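Cisonthorpe Neighbours Help Board
Home > House and Laundry > Coats, bedding and bulky things

Where do I put a puffy coat and a winter duvet for the summer?

Posted by Mỹ Đặng, 13/05/2018
237 views, 2 replies

I live in a one-bedroom flat with one cupboard, and the cupboard already contains a boiler. Every spring I take the winter duvet off the bed, put it on top of the bed, add my padded coat, and then sleep beside the pair of them until about the time I need them again. I would like to do better this year.

The coat is cream, down filled according to the label, and knee length. It has been worn on the 26 bus all winter, so cream is me being generous. The duvet is a double and as thick as a mattress. My sister swears by vacuum bags and says I could get the lot under the bed in ten minutes. My mother says vacuum bags kill down and that I will be cold and sorry. They have both told me this several times and I would like a third opinion from somebody who isn't coming to my flat at Christmas.

Specifically: does the coat need washing first, can it go in the machine, and can I squash it? Under the bed I have a gap deep enough for a shallow box. The top of the wardrobe is free if I move the suitcase, and the suitcase is empty, which I realise as I type this may be relevant.

Reply from Ekene Anozie

Just use vacuum bags. I got a pack at Nwankwo on the high street and they're fine. Mine has been flat as a pizza since 2 winters ago and I haven't had any trouble with it. Haven't opened it either, to be fair. Moved to a warmer coat.

Don't bother washing it, you'll only have to wash it again in September.

Reply from Adebayo Ajayi

Please do wash it. I say this as a man who put a coat away with half a chip in the pocket and met what came of it in the autumn. Grease and sweat marks go yellow and set over a summer in the dark, and on cream you'll see every one of them. Moths are also keener on a dirty coat than a clean one.

Your mother is nearer the truth than your sister, but a vacuum bag won't murder anything in a fortnight. It's months of being crushed that the down dislikes. It comes out in lumps and some of it never really gets up again. The duvet is a different matter if it's synthetic. Check the label. Synthetic ones don't enjoy it much either, but they cost less to upset, and yours sounds as if it could lose a bit and still suffocate a horse.

What I do, in order. I've done it for years and I have the creased suitcase to prove it.

1. Empty the pockets
All of them, including the one inside that you've forgotten. Take off the fur trim if there is any and it unzips.

2. Wash the coat
Read the care label first and believe it. If it says dry clean only, take it to the dry cleaner and skip to step 4. Otherwise do the zip up, turn it inside out and wash it on its own at 30 with a liquid made for down. Ordinary powder doesn't rinse out well. No fabric softener. Give it an extra rinse. When it comes out it will look like a drowned goose and you will think you've ruined it. You haven't.

3. Dry it for much longer than you want to
Low heat in a tumble dryer with a couple of clean tennis balls, if the label allows. Stop every so often and break up the clumps with your fingers. If you haven't got a dryer, the big machines at the launderette in Brudton will do a coat in 60 minutes or so of feeding them coins. It has to be dry right into the seams. A coat that feels dry on the outside and cold in the middle of a panel is still damp, and it'll smell of pond by July.

4. Get everything out on the bed and plump it
Duvet shoved up to one end, coat spread over what's left. Take hold of the quilting a fold at a time and lift, so the filling loosens and you can feel for any hard bits you missed. Work up to the collar, where it's always worst. Have a look for small things hiding between the coat and the covers too, before you fold them in and spend the summer looking for them.
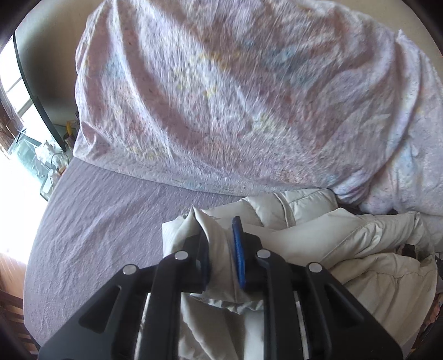

5. Fold loosely and put it in the suitcase
Yes, the suitcase. Fold the sleeves in, fold it up once or twice from the hem, and don't sit on the lid. If the lid won't close without sitting, the coat wants a bigger suitcase or you want a smaller coat. Lavender bag if you like them. I find they mainly make the coat smell like an aunt.

6. Duvet under the bed
Use a zipped cloth bag, the flat sort, and let it breathe. Zovum do one that fits under mine, but I've also used an old duvet cover tied in a knot and the duvet didn't seem to mind. Wash the cover before you put it away. If the duvet is too thick for your gap, this is where I'd give your sister her moment, but let half the air out and stop there.

Leave it all alone until September, then hang the coat up for a day before you wear it.

Comment from Mỹ Đặng

Thank you both. The label says machine wash, and the inside pocket contained a bus ticket and a boiled sweet, which I have thrown away. The duvet is synthetic, so my sister is going to be unbearable. Off to find tennis balls.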